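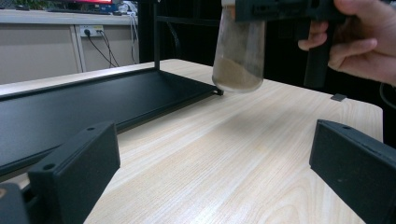 ロボット導入評価論 第6回配布資料
手持ちグリッパ型教示キットの評価(Prekero貸出版)

担当:デリス・ピュー(Delyth Pugh)
実習補助:グワウル・セイス(Gwawr Sayce)
資料更新:4/29/19

1. 今回の範囲

前回は据え置きアームの見積書を読んだ。今回は、人が手に持って動かすグリッパと、その記録を変換するソフトウェアを組にした製品を扱う。対象はGronow社のPrekeroで、講義では購入版と貸出版のうち貸出版だけを見る。購入版の保守契約は第8回に回す。

評価の立場は、タルカムブリッジ(Tarkambridge)の食品小分け工場に勤める導入担当者とする。工場では小瓶の棚入れを人手で行っており、その一部を双腕ロボットに移したい。キットを借りるべきか、借りるなら何を確かめてから契約するかを、A4で2枚以内の報告にまとめる。

2. 製品の構成

貸出版の箱には次のものが入っている。

・手持ちグリッパ 左右1組
・各グリッパに付く小型カメラと取付金具
・記録用の小型計算機、ケーブル一式
・交換用の指先部品
・変換ソフトウェアMamonの利用権(貸出期間中のみ)

グリッパ1本の質量は、仕様書では631 gである。ケーブルを含むかどうかは書かれていない。過去の受講者がここを確認せずに作業者の負担を計算し、報告を書き直している。数値を引くときは、測定条件が書かれているかどうかも併せて記すこと。

Mamonは記録した動作をロボットの関節指令に直す。対応機種の一覧は仕様書の末尾にある。一覧にない機種でも「個別対応」とされているが、費用と期間は示されていない。見積依頼の文面には必ずこの点を入れる。

3. 作業台と対象物

実習の作業台は天板の奥行が600 mmである。棚を奥に寄せすぎると腕を伸ばした姿勢が続き、記録の後半で動作が遅くなる。棚の位置はテープで床や天板に印を付けるだけでなく、天板の縁からの距離を記録用紙に書いておく。

小瓶は透明なガラスで、中身は粉である。透明な容器は輪郭が背景に紛れやすく、カメラの映像だけで位置を決める方式では誤差が出やすい。評価では、蓋の有無、中身の量、内壁に粉が付いた状態を分けて扱う。内壁が曇った瓶と澄んだ瓶では見え方が違うため、どちらか一方だけで試験した結果を製品の性能として書いてはならない。
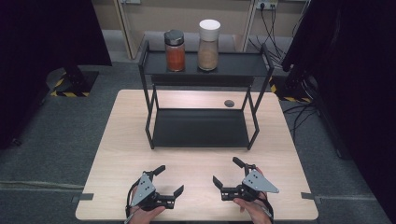
棚入れ課題の条件は、報告の読み手が同じ配置を再現できる程度まで書く。「棚に瓶を2本置いた」では足りない。棚が二段であること、使った段、瓶の並び、瓶どうしの高さの差が必要になる。上段に置いた2本で言えば、左は橙赤色の粉が入った低い瓶で、蓋は光沢のある暗い金属調、右は薄い黄褐色の粒状の粉が入った高い瓶で、白い円筒形のキャップが付いている。蓋をつかむ場合と胴をつかむ場合では指の高さも開き幅も変わるので、つかむ部位も条件に含める。下段は空けてあるが、ここに瓶を移す課題では上段の板が上からの進入を妨げる。手前から水平に入れる動作を別の課題として数えること。

4. 評価項目

報告では以下の項目を使う。順番は変えてよいが、省く場合は理由を書く。

(1) 把持
指先の面が瓶に均等に当たるか。滑りが起きたとき、記録に残るか。

(2) 両手の干渉
左右のグリッパが棚の前で近づいたとき、互いの側板やケーブルに触れないか。人は無意識に避けるが、ロボットの腕は肘の位置が人と異なる。

(3) 視野
手元のカメラから、置き場所と瓶の底が同時に見えるか。棚の縦の支柱に隠れる区間がどの程度続くか。

(4) 記録の歩留まり
撮った記録のうち、変換に使えたものの割合。失敗の内訳は、位置の見失い、把持の失敗、操作者の中断に分ける。

(5) 操作者の負担
連続して作業できる時間と、休憩の後に動作が変わるかどうか。

(6) 変換後の再現
同じ配置でロボットに実行させた結果。配置を少しずらした場合の結果も別に載せる。

販売資料の多くは(4)と(6)を一つの「成功率」にまとめている。分母が異なるため、両者を比べたり平均したりしない。

5. 費用の読み方

貸出の最短期間は8週間である。期間には輸送日が含まれ、返却の遅れには追加料金がかかる。記録は900件までが基本料金の範囲で、超過分は1件ごとの課金になる。失敗した記録も件数に入るかどうかは、契約書の別紙を読まないとわからない。キャスリーン・コステロ(Kathleen Costello)の講義で配られた契約書の読み方の資料を手元に置くとよい。

件数の上限があるので、練習と本番を分けて計画する。練習の記録は、Mamonに送信する前に計算機の側で削除できる。削除の操作は手順書の「データ管理」の章に載っている。

6. 実習の手順

二人一組で行う。一人が操作し、もう一人が記録用紙を付ける。途中で役割を交代する。

・袖口と髪をまとめ、ケーブルが手首に巻き付いていないことを見る。
・グリッパを全開、全閉にして、指の動きを確かめる。
・天板の縁から棚までの距離を測り、用紙に書く。
・瓶の蓋を確認する。蓋のない瓶を使う班は粉をこぼさない高さまでしか持ち上げない。
・開始の合図の後、両手を開始位置で止めてから動き出す。
・瓶から指を離し、手を引いてから記録を止める。

瓶を落としたときは記録を止め、ガラスに素手で触れずにセイスを呼ぶ。

7. 提出物

報告と記録用紙の写しを、カトリン・ランデグ(Catrin Landeg)宛に提出する。締切は5月の実習最終回の前日とする。動画は提出しなくてよい。

報告の結論は「借りる」「借りない」「条件付きで借りる」のいずれかとし、条件付きの場合はGronow社への質問を文面の形で付ける。昨年度の提出例のうち、マリ・ハンフリーズ(Mali Humphreys)の報告は質問文の書き方が参考になる。閲覧希望者は実習室で申し出ること。

次回までに、仕様書の第3章と契約書の別紙を読んでおく。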